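Workshop Tips: Getting More Done in the Hours You Have

Most home shop owners overestimate how long they work and underestimate how long they spend getting ready to work. The tips on this page deal with the second part. They apply to a garage bench, a basement corner or a kitchen table used for repairs.

Keep a time log first

Before changing anything, log your shop time for 6 sessions. A sheet of paper and a pencil on a string are enough. Use four columns: start, stop, task, type. Type is one of the following:

W - work on the piece itself
S - setup, including clamping, measuring and changing blades
L - looking for something
P - phone, mail, talk, anything else

Write the entry when the task changes. Entries filled in at the end of the evening are not reliable, and short searches in particular get left out. Round to the nearest minute.

My own first log covered 138 minutes over two evenings. Of these, 69 were marked W. The L column was larger than the S column, which I had not expected. A second log taken in December, after the changes below, put nearly all of the L time back into W.

Phone

Put the phone on a shelf by the door with the ringer on and all other alerts off. Do not use it as a timer, a calculator or a flashlight. Each of those has a cheap replacement that does not show messages. A wind-up kitchen timer is suitable. If you need a drawing or a parts list, print it and clip it at eye level before you begin.

If you have to take progress photos, take them all at the end of the session. Posting them is a separate task and should be done outside the shop.

Batch by setup

Group jobs by the tool setting they need. If four boards for three projects need the same fence position, cut all four and mark each one with the project name in pencil. Do the same with glue-ups, finishing and sharpening. Sharpening in a batch works best at the start of the month; keep the stones in a lidded tub so they can be put out in one move.

Do not batch measuring across projects. Errors carry over and are hard to trace.

Set the length of a block

Work in fixed blocks. Forty minutes on and ten off suits hand work. Sanding and other dull tasks do better in blocks of twenty-five. When the timer rings, finish the cut or stroke you are on and stop. Use the break to sweep, empty the dust bag or fill in the log. Do not start a new part in the last five minutes of a block.

Glue drying time is not a break. List two or three small jobs on a card beforehand and do those - labeling, oiling, sorting offcuts.

Fix the place of things

Anything used in every session should hang within arm's reach of the bench. Anything used weekly goes in the first drawer. The rest can go on shelves, in boxes with the contents written on the short side. I number my boxes and keep one index sheet inside the cabinet door. The system came from a stockroom manual by Hladun, where the part bins ran up to 3619. A home shop needs far fewer, but the rule is the same: one number, one box, one place.

Return tools at the end of each block, before the break starts. This takes about two minutes.

Bench position

If space allows, stand the bench clear of the walls so that long stock can be turned without moving anything else. Check that the top is level in both directions after every move, and shim the feet if needed. 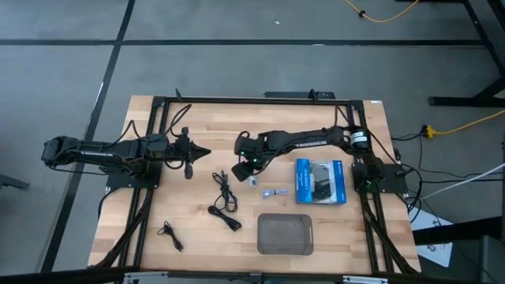 Workbench with a light butcher-block style top on gray carpet.

On carpet, check the level again after a week. The pile packs down under the feet, and not always evenly. A square of hardboard under each foot spreads the load. Vacuum after sawing, before the dust is walked in.

Closing the session

Reserve the last ten minutes. In this order:

1. Power off and unplug.
2. Return tools.
3. Clear the bench top.
4. Write the next task on a card and leave it on the bench.

The card should name one action, for example "drill hinge holes, left door." A general note such as "work on cabinet" costs several minutes of thinking at the next start.

Repeat the log twice a year, or whenever the shop layout changes.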